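The gripper that thought it was holding something

15/02/2021

Quick post, long night. The bathroom scene in the sim is broken again and I want this written down before I forget how I got there.
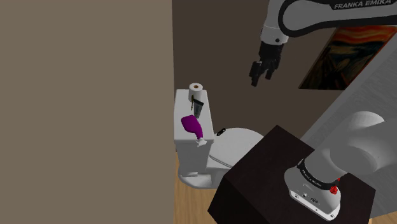
What went wrong

The task is dumb on purpose. Simulated Franka arm, a toilet, stuff on the tank lid - toilet paper, a gray tube, a purple spray bottle lying on its side. Pick up the bottle, lift, hold, done. I ran 200 episodes overnight with the new policy and woke up to 177 marked as success. I was thrilled for as long as it took to make coffee.

Then I watched a few. Bottle never left the lid in most of them. Gripper goes down, comes back up with nothing in it, hovers there, episode ends, success = true. Next one. Same thing. Next one, same.

So the number was garbage. Worse, it had already gone into the Duggan sheet, where the rest of the group could see it. Fixed that first. Sent an embarassed message.

Where I looked (wrong places)

Friction on the bottle. Spent far too long on this. Changed it, no difference.

Collision mesh. The bottle has a rounded body and a trigger nozzle and the mesh is a mess around the nozzle, so I was sure it was that. It needs fixing too, but it wasn't the bug.

Random seeds. Don't ask.

The actual bug

We moved from the old Brorkex wrapper to the new one back in November. In the old one, finger position was reported as the total opening. In the new one it's per finger, so half. My grasp check says: if the opening is under a threshold and over zero, there is an object between the fingers. With the new numbers a wide open gripper reads as half open, and half open is under the threshold. So an empty gripper counts as a grasp. All the time. From step one.

The lift check was supposed to catch this. It reads the height of the grasped object. But if the grasp flag is on and no object id comes back from the contact list, the code falls back to the height of the hand. I wrote that fallback. I remember writing it, it was to stop a crash before the Gellton demo. The hand goes up, the "object" goes up, success.

Two bugs shaking hands, basicly.

It's line 447 in the checker if you have a copy of my repo. Delete the whole branch, don't patch it.

Why I'm bothered

In sim, who cares, I lose a night. But the same checker gets copied to the real arm at Stadham. Same file. And over there the grasp flag does more than score an episode - it picks the speed limit. Slow on approach, faster once it's "holding". So a flag stuck on means the arm goes fast the whole way down, with people working in the next bay.

I called them before doing anything else this morning. They hadn't pulled the new wrapper yet. Luck, nothing else. They've pinned the old version and the arm stays off until I send a fix with a test attached. The e-stop and the hardware limits don't go through my code, thank god, but I don't want to lean on those to cover for a bad if statement.

What I changed

- Finger opening now gets converted in one place, with the unit in the variable name.
- No contact with the bottle, no grasp. No fallback. If the id is missing it throws an error and the episode is thrown out.
- Speed limit no longer reads the grasp flag at all. Slow by default, and you have to ask for fast.
- New test: gripper open, hovering over nothing, must fail. Should have existed from day one.
- New test: bottle bolted to the lid. Any success is a bug.

Still to do

Every run since November is suspect. There are 1,934 episodes in the logs with the new wrapper and I only saved full states for the recent ones. The older ones have the flag and the hand pose and that's it, so I can't rescore them. They're getting tossed. The plot I showed last month goes too, sorry, please don't use it.

Rerunning the 200 now with the fixed checker. First handful are in and they're mostly failures, which at least matches the videos. The fingers come in too high and close before they get to the bottle. Could be the same unit mixup on the policy side, haven't looked.

Will post the real number when the run finishes. Going to bed.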